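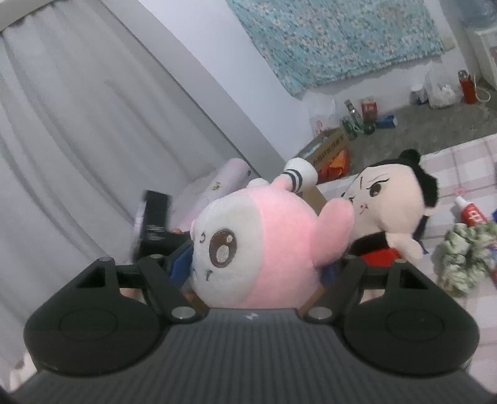
Round plush toy, pink and white, with embroidered face.

Section 4. Setting up a canvassing turf in Poller

Read this section before the first weekend of door-knocking. Most campaigns read it on the Sunday night after, which explains the length of the troubleshooting section.

You will need: a Poller administrator login, the voter file from your county or state party, and a candidate who has stopped changing the slogan.

1. Sign in and choose New Campaign. Enter the office sought exactly as it appears on the ballot. "The Big One" is accepted by the software and by no election office we know of.

2. Select Import Voter File. Poller takes up to 4000 records at a time. Split larger files by precinct, and give each piece a name you will recognize in October. "Final_final_2" has been used.

3. Match the columns. Poller guesses at first name, last name, street and party. Check the party column yourself. In the sample file for the town of Golletti, 1669 of 2273 voters came in as "Independent" when the column was blank, and a great deal of moderate literature was printed.

Note: Blank means unknown. It does not mean persuadable.

4. Open the map and draw your turf. Click once for each corner and double-click to close the shape. Rivers, freeways and gated communities are not shown as obstacles. Your walkers will report them.

5. Assign a script. The Zein script is loaded by default and runs nearly 4 minutes if read aloud in full. Very few doors stay open that long. To shorten it, choose Edit, then remove everything between the greeting and the question.

CAUTION: Do not edit a script while walkers are in the field. The change reaches their phones at once, and they may begin a sentence about school funding and finish it on sewers.

6. Set the response codes. The standard set runs from Strong Support to Strong Oppose, with Not Home in its own column. Add "Dog" if you like. Do not add a code for "Seemed nice." It fills up quickly and predicts nothing.

7. Press Publish Turf. Walkers see their lists the next time they open the app.

Note: If you used the Jultex add-on for yard signs, sync it after publishing. Syncing first assigns every sign to campaign headquarters, where there is rarely enough lawn.

To undo a published turf, go to Turf, Archive, and confirm twice. Responses already collected are kept, including the rude ones.

Continue to Section 5, Importing Absentee Ballot Requests.

Last revised Wednesday, May 2, 2018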